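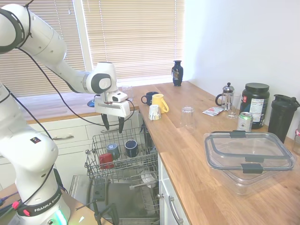
Attachment 1: Counter and open dishwasher, Lillham kitchen

Ticket type: Appliance fault, non-urgent
Site: Lillham, shared kitchen
Appliance: Ladau dishwasher, built-in, under wooden counter
Opened: 1 March 2018
Status: Resolved, monitoring
Handled by: Jonaria Building Services, appliance desk

Summary
White film on glassware after a normal cycle. Mugs come out clean on the outside but with a chalky feel inside the handle. Reported as a detergent problem. Cause found to be the softener setting, plus a salt cap that was not seating.

Original report
Glasses have been coming out cloudy since the middle of February. It was only the tall ones at first and now it is everything made of glass, including the beaker of the French press. The film does not come off with a dry tea towel. It comes off with vinegar. We changed from powder to tablets and it made no difference. We changed back and it made no difference. The salt light is off and the rinse aid light is off, so we assume both are full. No error codes. Please advise whether the machine needs replacing.

Items set aside on the counter for comparison: yellow mug, dark navy mug, small white patterned cup, the clear glasses and the French press. The glass standing upside down beside the cup has been through the machine every day. The tall one next to the French press has only ever been washed by hand. Please leave these where they are until the ticket is closed.

Desk response 1
Replacement is not indicated. Two conditions give a white film on glass and they need to be separated before any settings are changed.

a) Mineral deposit. Comes off with vinegar. Caused by hard water, an empty or bypassed softener, or too little rinse aid.
b) Glass corrosion. Does not come off with anything. Caused by soft water with too much detergent over a long period. Permanent.

The report says vinegar works, so proceed on (a). Please confirm on one glass by soaking half of it in white vinegar, rinsing and letting it air dry. If the soaked half is clear and the other half is not, that settles it.

Also required:
- Program normally used, and its temperature
- Softener setting as shown on the display
- Hardness strip reading from the cold tap
- When salt was last added, and how much

Requester update
Half-soak test done on a drinking glass. There is a clear line across it. Soaked half is clean.
Program: intensive, 70 degrees. It has been left on this because of the coffee mugs.
Softener setting: display reads 0. Nobody on site remembers setting it.
Strip: all squares changed colour except the last one. The packet calls this "hard".
Salt: no record. A bag was found under the sink, opened, nearly full.

Desk response 2
Setting 0 is softener off. On this model the salt light is disabled at 0, so a dark light says nothing about the reservoir. It will stay dark with the reservoir empty. Running the intensive program on unsoftened water makes the deposit worse, as scale comes out of solution faster at the higher temperature.

Carry out in this order:
1. Remove the lower rack. Unscrew the salt cap in the floor of the tub.
2. First fill only: top the reservoir up with water. It will be partly full already.
3. Add salt, using the funnel, until it shows at the neck. Coarse dishwasher salt only. Table salt contains additives that block the resin.
4. Wipe the neck and the thread. Refit the cap hand-tight.
5. Set the softener to 5.
6. Run a rinse cycle immediately, with the machine empty, to clear spilled brine from the tub. Brine left standing on the stainless steel will pit it.
7. Run one full cycle with descaler and no dishes.

Do not load the comparison items for steps 6 and 7.

Requester update
Steps 1 to 7 completed. The reservoir took the whole 2,000 g bag less a cupful. The short rinse took 31 minutes, which is longer than the manual gives. Descaler run finished with no codes.

First loaded wash afterwards was worse. Film on everything, including the yellow mug, where it shows up more than it did before. It wipes off with a wet finger and tastes salty.

Desk response 3
Salty film that wipes off wet is brine in the wash water and is a separate fault from the scale. Either step 6 was cut short or the cap is leaking. As the rinse ran to the end, check the cap.

Unscrew it and look at the rubber seal. It should sit flat in its groove the whole way around. Look for salt grains under the seal, and for cross-threading. A cap that turns easily and then stops dead at an angle is cross-threaded.

Requester update
Seal had a fold in it on one side with salt packed under the fold. Rinsed the seal in warm water, pressed it back into the groove, cleaned the thread with an old toothbrush. Cap now goes down a further quarter turn. Ran a rinse, then a normal wash with the usual load.

Result: no salt taste. Glasses clear apart from faint spotting at the rim, on the ones at the back of the top rack. Mugs fine.

Desk response 4
Rim spotting at the back of the rack is a drainage and rinse aid matter. Rinse aid on site is Oda liquid, per the earlier call. Raise the dispenser by one step and leave it there for a week of normal use before changing it again. If streaks with a bluish tint appear, it is too high and should come back down.

Loading notes for this rack:
- Glasses face down and tilted, not touching each other
- Mugs with a hollow foot go on the sloped side so the foot drains
- French press beaker on the top rack, out of its holder. Take the plunger apart and wash the mesh separately. Coffee grounds from the mesh end up in the filter and are redistributed over the glasses.

Change the default program from intensive to the normal one. Tea and coffee stains in mugs can be dealt with by a soak as needed.

Secondary item: counter above the machine
Noted from the attachment that the counter is oak. Opening the door at the end of a hot cycle vents steam against the underside of the front edge. Leave the door shut until the cycle has finished and the machine has cooled. Check the underside for a vapour barrier strip and rub a hand along the edge for raised grain. If raised, sand lightly along the grain and re-oil.

Requester update
Strip is present. Edge is smooth. Rinse aid raised one step, program changed. Spotting reduced, still some on the tallest glasses. Comparison items washed and put away.

Closing notes
Root cause: softener set to 0 on a hard supply.
Contributing: salt cap seal folded, found after the refill.
Parts used: none.
Left on site: remaining hardness strips, in the drawer with the manual.
Follow-up: recheck the salt level at the next scheduled visit. Salt light is now active and can be relied on. Reopen this ticket if the film returns.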